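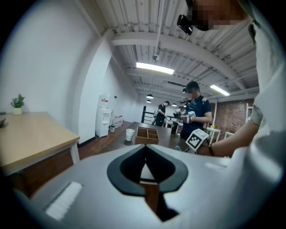
8/30/24

I bought the Windar 3000 in the second week of a heat wave, when people will buy anything with a plug and a picture of a snowflake on the box. It cost $200. It is a tower fan. I'd like to get those two facts down early so that anyone who only wants to know whether a tower fan can cost $200 can get on with the day.

The snowflake refers to a setting. The setting makes the fan go faster and turns on a blue light.

## Getting it together

The tower comes in one piece and the base comes in two halves that clip around the cord. The manual shows this in a single drawing in which the cord enters on the left and leaves from a spot that doesn't exist on the fan I own. I clipped the halves together with the cord on the wrong side, stood it up, and had a tower fan with a slight interest in the floor. Second try was fine. You need a Phillips screwdriver for the four screws underneath, and the box includes one the size of a toothpick, made of something that gave up on the third screw.

Allow half an hour if you're calm. I allowed ten minutes and it took forty.

## Moving air

It moves a lot of air, I'll give it that. My old fan was a Josteck box fan that sounded like a truck idling in a car wash, and I had come to believe that noise was what cooling sounded like. The Windar on its lowest speed is quiet enough that I kept walking over to check it. On medium you can still follow a TV show without turning on the captions. On high you'll want the captions.

There are 3 speeds, plus the snowflake, plus something called Meadow. Meadow speeds up and slows down at random to imitate a breeze. In a meadow I assume this is pleasant. In a bedroom at two in the morning it's like sharing the room with someone who keeps starting to say something and then thinking better of it. I gave Meadow four nights, which is three more than it earned.

The swing is wide and smooth, and you can set it to cover a narrow arc, so the dog and the couch both get some and the bookcase gets none. This is the best thing about the fan. My old one swung only if you kicked it.

## The remote

The remote is a glossy oval with no up or down to it. Every button is the same shape. In the dark, the odds of hitting the timer when you want the speed are excellent, and when you hit the timer the fan beeps, and when you try to undo the timer it beeps again for each hour you've passed on the way back to zero.

About the beep. It can't be turned off. I looked through the whole manual, then wrote to the company, and got a polite answer from a Theerawat Saithong in customer support, who explained that the tone confirms each command for my convenience. I wrote back to say I'd be willing to live with less convenience. He said he would pass that along. I believe him, and I picture it being passed along still.

If you hold a strip of painter's tape over the little grille on the back of the control panel, the beep drops from smoke alarm to microwave. Two layers is better than one. Three layers makes no difference and looks sad.

## Cleaning

The rear grille pops off with two tabs, and behind it is a mesh screen that catches dust before it gets to the blades. It catches all of it. I have a dog who sheds on a schedule known only to her, and by the end of the first month the screen looked like felt. It rinses clean in the sink in a minute. Let it dry fully before it goes back on, or the first few minutes smell like a wet sweater.

The blades themselves are another matter. You can see them through the front slots and you can't reach them with anything thicker than a pipe cleaner. The manual says to use a vacuum with a soft brush. The soft brush cleans the outside of the slots very nicely.

## Things the box says

The box says "whole-room comfort." In my living room, yes. In the kitchen, which opens onto the living room, you can feel it if you stand in the doorway and want to.

The box also says "intelligent temperature sensing." There is a number on the front showing how warm the room is, measured by a sensor at the bottom of the fan, next to the floor, in the path of the air. It read 74 on an afternoon when the butter had gone over to the liquid side. You can set the fan to switch itself off once the room cools to a certain point, and going by that sensor it decided the room had cooled off at lunchtime. I leave this feature alone now.

There were 2792 customer reviews when I placed the order, and I read enough of them to know that people either love this fan or received it with a broken foot. Mine arrived with both feet. The only damage was to the box, which had been opened and retaped by somebody in a hurry.

## Versus the cheaper one

My neighbor Peninah Wanyama has the Eledeo tower, which costs less than half as much. We carried mine over to her place one evening and ran them side by side, a thing you do when it's too hot to cook and there's nothing on. The Eledeo is louder and its swing has a click at one end. It also has a plain dial on top, with a pointer, that you turn. No beep. I turned it back and forth for a while. She asked if I was all right.

For air per dollar, hers wins. For sleeping next to, mine wins, once you've set the speed by daylight and put the remote in a drawer.

## Who should get one

Light sleepers with carpet (it hums a little on bare boards; a folded dish towel under the base fixes that). Anyone with a long room and furniture in the way. Skip it if you have a small bedroom, where low is plenty and the cheap one does low just fine.

I'd pay less for it in December, when I expect it will be on sale and I won't want it. The warranty runs a year and asks you to keep the original packaging, so the box is in my hall closet, where the vacuum used to go.

**Air:** very good
**Noise:** very good, then beep
**Remote:** in the drawer
**Would buy again:** in a heat wave, yes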